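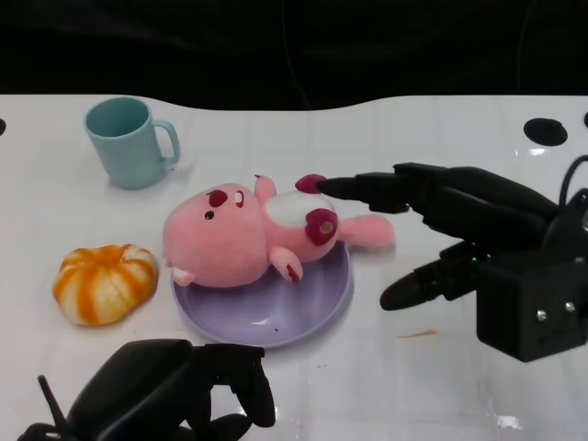
Teal mug, stripy pumpkin. October, then.

Woke at half five with the allotment on my mind again, which is daft when there's hardly anything left on it. The letter from Wilbridge came yesterday (the rent's going up to 27 a year, still cheaper than a gym I'd never go to) and it says we all have to have our plots tidy before the first frost or we lose them. Mine is not tidy. Mine has a bath in it.

So I was on the early bus with a flask and my good fork, and it was lovely up there, low mist over the Clukmont end and a robin following me about as if I was staff. I got the last of the beans out and left the poles stacked against the shed. The squash were a let-down this year. I put in 3 plants and got one thing the size of a satsuma, and something had been at that! The chard, on the other hand, will outlive me. I've had it in pasta, in soup, in an omelette, under an egg, and I came home with another carrier bag full of it.

Then garlic. I'd sent off for Flilero, a hardneck one that's meant to cope with heavy clay, and it came in a little paper sack with instructions I didn't read until I'd finished. You're supposed to plant it pointy end up, fine, I know that much, but also 22 centimetres apart, and mine are crammed in like commuters. I stood there looking at them for ages. Decided to leave them. If they come up small they come up small. 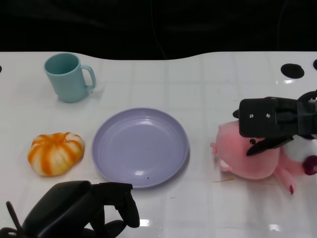
The onion sets went in after that, a bag of around 200, and I gave up when my knees did, with a good third of them still in the bag. They can go in next time if it stays dry. It probably won't. The forecast had rain for the afternoon and it started just as I was locking the shed, proper fat drops, and of course the bus had gone.

Walked home the long way past Lawal's and treated myself to a cheese scone and a new pair of gloves, the old ones having more hole than glove. They had daffodils in nets by the till and I nearly gave in, but I've still got last year's somewhere in the hall cupboard, gone soft I should think. Must look. Must also ring the council about the green bin.

Long bath, the indoor one. My back is killing me and there's soil in my ears, don't ask me how. Made chard soup (what else) with too much nutmeg and ate it in front of that programme about canals, then fell asleep before they got to the locks.

Still to do up there: rest of the onions, compost lid, find someone with a van who wants a bath.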